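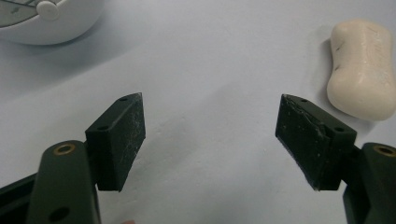 Gripper fingers with worn pads, and a bar of soap. Photo: Cledetti

Search news Enter keyword Go

Cledetti sets gripper budget, discovers pads

HULTTON, May — Cledetti will buy 10 hand-held grippers and, in a first for its planners, 43 spare finger pads. Last year's budget had 717 lines and no pads.

"We had a line for the launch cake," said purchasing lead Charalambos Vlachopoulos. Akbulut will supply the pads — delivery takes seven weeks.

Related
Trernau site orders shelving
Cledetti budget calendar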